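December
By the Werell workshop desk

Getting along with grippers at the packing bench

Since the sorting line at Werell went over to automatic arms, I've had more messages about bench habits than about anything else, and I love it! People who used to send me tips on tape guns and box knives are now sending me tips on finger pads. So I've put together what the day crew and the evening crew have found useful, mostly small stuff you can try on Thursday and have running by the weekend.

Wipe the pads before the shift, and again after lunch. A damp cloth is plenty. Cardboard dust gets on rubber faster than you'd think, and a dusty pad lets go of smooth things (plastic fruit, bath toys, bottle caps).

Use shallow boxes for anything round. We tried the deep Gesetti bins first and went back to the low white ones within 24 hours. A gripper can come straight down into a shallow box without bumping the sides, and the person topping it up doesn't have to bend either.
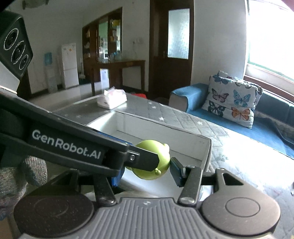 Blue pads on either side of a round green toy, just above the open box.

Put something soft under the box. An old quilt, a folded towel, whatever you've got. It keeps the box from skating around and it's so much quieter, which the folks at the next bench will thank you for.

Keep your knit gloves for the cold months, but check the fingertips for loose yarn. Trim it, don't pull it.

Now the job itself. Packing used to mean 100 pieces picked up by hand before the first break. On the Arnar line it's roughly 50 now, and the rest of that time goes to checking, fixing labels and showing the new starters how a good grasp looks. My shoulders feel great! Some of the crew miss the rhythm of it, and I get that. Ask to swap benches every couple of hours if the checking makes you sleepy.

One more from the Wiegand side of the building: keep a notepad by the bench and write down every item that gets dropped, with its shape and what it's made of. Five lines is enough to spot a pattern. Ours were nearly all shiny and egg-shaped, so those go in a separate tray for hand packing.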